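3.2 Bin geometry and surface finish

The bins were chosen to represent the shallow metal containers in which small loose parts are commonly stored between operations. Each bin is rectangular, with four sloping walls painted grey and a bottom left as bare metal. The difference in finish matters for the present work, as a part lying against a wall and a part lying on the bottom are seen against quite different surfaces. Amundsen and Riedl treated the two as one background class; we keep them separate throughout.

Wall slope has a further effect on where parts settle. A part dropped near the edge tends to slide inwards and come to rest along the lower seam, often with one end raised. We refer to this as a leaning pose and record it apart from flat poses — the distinction is used again in Section 4.

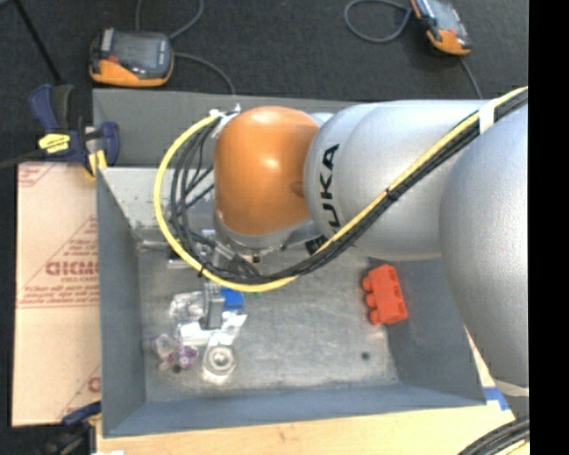

Fill level was varied in 3 steps, from nearly empty to heaped. The lowest level received the most attention. With only a few small objects in a bin, parts rarely support one another, and the resting position depends almost entirely on the walls and the bottom. At the heaped level the walls play little part, and the results agree with those reported for the Prikberg containers.

Figure 2. Bin at the lowest fill level, with a few small objects inside.

In total, 2848 resting positions were recorded, of which 400 were set aside for checking by hand. Two readers marked each of these as flat, leaning or unclear, without sight of the other's marks. Positions marked unclear by either reader were left out of the comparison but kept in the totals. No correction was made for wear to the paint, although repeated filling may alter how readily parts slide — a point we return to in the discussion.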